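# Fellowship Hall Kitchen Tips, Plusville

I love a church supper more than almost any other meal (the noise! the seven kinds of potato salad!), and after many of them I've picked up a few habits that make the kitchen side a lot more fun. Help yourself to any of these.

**Coffee first.** Fill the big urn before you even take your coat off. It's slow, and folks drift in early on a Thursday. If the spigot runs sluggish, unscrew it and soak the pieces in warm water with a good splash of white vinegar, then brush out the inside with a bottle brush. Rinse twice.

**Label your lids.** Masking tape on the bottom of the dish AND on the lid, with your name and phone number. Lids wander off on their own, and we have a whole shelf of them.

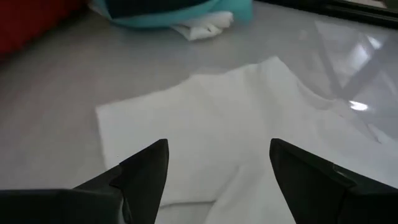
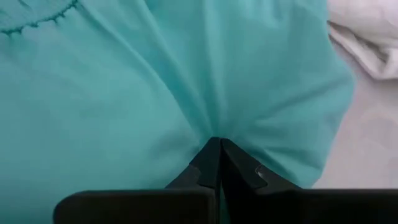
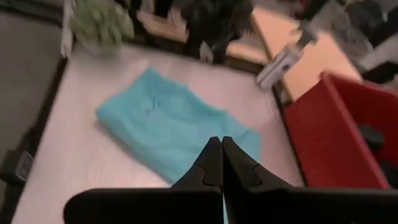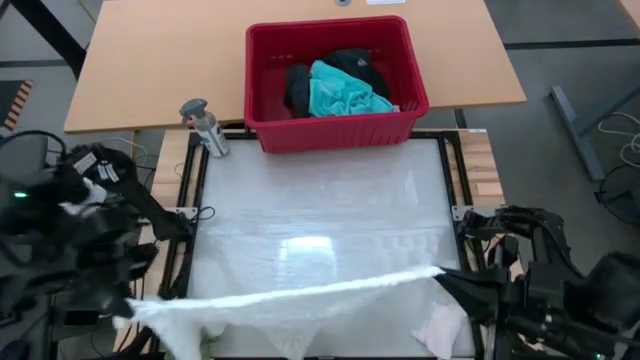

**Set out the serving line backwards.** Put the plates at one end and the forks and napkins at the very far end, so people have both hands free while they dish up. It speeds things along like you wouldn't believe, and we've fed 200 this way without the line reaching the sanctuary doors! Pull the table out from the wall and let people go down both sides. For the ends of the table I keep a few cloths folded into thick rectangles, like the turquoise one in the third picture, and slide one under each hot casserole. Check that there are enough layers before you set down anything straight from the oven.

**Keep gravy in a slow cooker.** Low setting, lid on, ladle resting on a saucer. Stir in a little hot broth whenever it thickens up.

**Wash as you go.** Start a sink of hot suds when the blessing starts and you'll be halfway done by pie. Greasy pans get a spoonful of baking soda and a long soak.

**Leftovers.** Save your clean cottage cheese tubs all year! Pack them while the food is still fresh from the line and send them home with anybody who lives alone. Rolls go in bread bags, two to a bag, tied loosely.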